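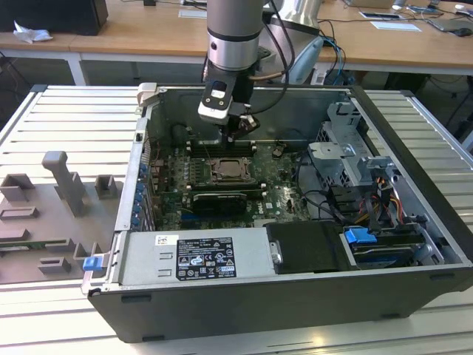
Tamara Tudose wrote:
So the two governments trade speeches over the Wusberg border crossing again and we're supposed to believe something moved? I read the foreign minister's statement twice. It says "constructive" four times and gives no opening date.

raghav_gounder
The vote was 137 in favor, 15 against. Hard to call that nothing.

Tamara Tudose
It's a non-binding resolution. They passed one in December too.

mircea.c
Disagree with Tamara. The December text left out the fishing permits and this one has them in paragraph two. My cousins in Plandlow wait all day to cross with a truck.

Bianca Rusu
And they'll wait all day on Thursday as well — who signs for the customs staff? Each side says the other pays.

raghav_gounder
The ambassador said it would be shared.

Bianca Rusu
He said "could be." Check the transcript.

raghav_gounder
OK, "could be." Still better than last year.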